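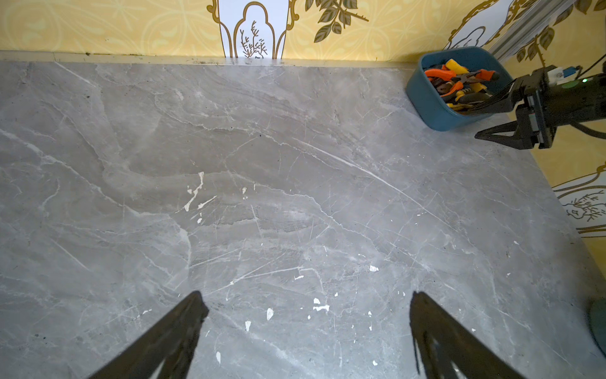
One parent at Mundlow asked at the spring open evening whether a homework club is just detention with snacks. I start with that because the question is about design, and most of this talk is about design.

Slide 2. Background
Mundlow has 656 students in grades six through eight. The club ran for one school year in its current form. Before that it was an open room with a sign-in sheet, and attendance data from that period is not usable.

Slide 3. Session structure
Sessions last 45 minutes, starting at 3:15. Students enter the assignment they plan to work on before they sit down. Staff check the entry at the end. An entry can be closed, carried over, or dropped. Dropped entries go to the homeroom teacher the next morning.
(Pause. Ask who in the room runs a sign-in only model.)

Slide 4. Staffing
2 adults per room. One circulates, one stays at the help desk. We tried a single adult in October and went back. Wait time at the desk was the problem. Noise was not affected.

Slide 5. Comparison with Stetberg
Stetberg uses the same log but lets students leave once the entry is closed. Their carry-over rate is lower than ours. I would not read much into this. Their buses run later, and their students choose shorter assignments on early-exit days. Show the chart, do not read the numbers aloud.

Slide 6. The log
We use Arruda for entries and export to a spreadsheet each month. More than 900 entries for the year. Known fault: a carried-over entry gets a new ID, so it counts twice unless you merge on student and course. The merge steps are in the handout. Ditness has a script for this but it assumes semester courses, and ours run by trimester.

Slide 7. Limits
Attendance is voluntary. No comparison group. Grades were not collected. The log tells you what was attempted and closed, and says nothing on quality of work.

Slide 8. Changes for next year
Move the help desk nearer the door. Split math into its own room. Add a field for estimated minutes. Keep the homeroom notice as is.

If short on time, skip 5 and go straight to the log. Questions on bus schedules go to the end.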